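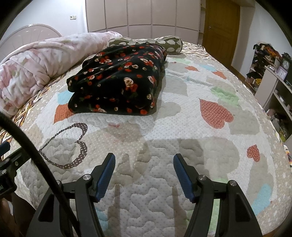
World > Aid & Development > Threads

4 min read

OK, a few people asked what I meant yesterday when I said the Grorkau water program was "paid for but not there." Going to try to do this in short posts. Bear with me, I'm typing between meetings.

So Grorkau is a district of maybe a dozen villages up past the Prokham road. In January a donor consortium signed off on 70 hand pumps for it. Big signing, nice speeches, a banner with everyone's logo on it.

I went up there last month. I found 30 pumps. I know I didn't miss many, because I was riding with Lenuța Tudose, who has worked water projects in that district longer than most of the donors have had offices there, and she had the site list on her lap the whole way.

The other 40 are in a warehouse in Nendar. They're fine! Still in their crates. They've cleared customs and everything. What they don't have is a transport permit, and the permit office has changed hands twice since spring.

People hear this and jump straight to "somebody stole it." I get why. But I looked pretty hard for the stealing part and mostly found a stack of forms waiting on a signature from a guy who got reassigned.

Meanwhile the program's own update says 3,000 households have "gained access." I asked how they got that number. They took the full 70 pumps and multiplied. That's it, that's the method.

I did ask for a corrected figure. I was told it would be in the next report. I asked when the next report was. I was told that depends on the transport permit.
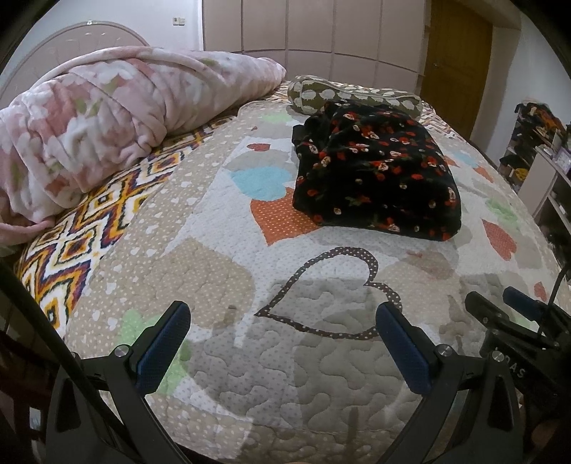 MORE FROM THIS THREAD

Picking this back up, had to go eat something.

Somebody replied asking who keeps the 30 working. Good question and the one I should have started with. Each village is supposed to collect a small fee for spare parts. In Fu, where I spent two nights, they had collected 485 in local money, and the seal they needed cost more than that.

So they'd fixed it with a strip of inner tube. The woman who did the repair let me try the handle and it worked fine, a bit stiff. She wanted to know if I could bring seals next time. I said I'd ask, and I have asked, three times now.

I talked to King-fai Yen about this, he used to run procurement for a different agency in the same region. His take: donors love buying the pump and hate buying the washers. A pump gets you a photo. He's pushed for parts budgets for years and says they're the first line cut every single time.

To be fair to the consortium – and I did tell them I'd say this – they answered my emails, they gave me the warehouse address, and they didn't pretend the crates had been delivered. I've had much worse from groups with much nicer websites.

But if you're sitting in one of the villages on the second half of that list, you're still walking to the river. Lenuța says the dry months are when it gets bad, and the walk from the farthest village takes most of a morning.

A couple of you asked where to donate. I don't have a link for you. If you already give to a group that does water work, write and ask what share goes to parts and repairs. I'd love to see what they say, so send me the replies if you get any.

I'm calling the permit office in Nendar again at 9 tomorrow morning. Will add to this thread if they pick up.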